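4.2 Controller comparison in the simulated kitchen

We compared two controllers on the same arm and the same parallel gripper. The first is the joint-space controller that ships with the Undeck simulator. The second is the Cartesian impedance controller described by Parisi in the Tratudano report, with its gains left unchanged. Each controller ran 55 episodes. Object positions were drawn again at the start of every episode.
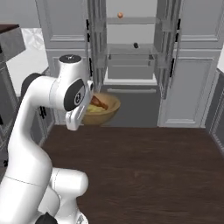
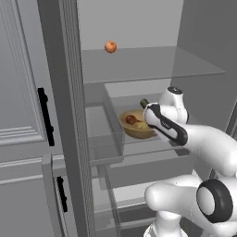 Figure 5. Simulation views. Top: the gripper beside the bowl on the countertop. Bottom: the gripper holding a green bottle above the bowl in the glass drawer.

Both controllers received the same target poses from the policy, so any difference in outcome comes from how those poses were tracked. An episode was scored as failed if the object left the fingers before the release command, or if any link touched a shelf, door or drawer wall with more force than the limit in Section 3.

On the countertop the two controllers performed alike. Inside the cabinet they did not. The joint-space controller tended to swing the elbow wide when the wrist had to reach over a drawer front, and most of its contact failures were of this kind. The impedance controller kept the elbow closer to the base but settled more slowly, and it sometimes released an object before the wrist had stopped moving. Raising the settling time before release removed most of these early drops in a pilot run from November. We did not use the longer setting here, as it would have changed the episode length for one controller only.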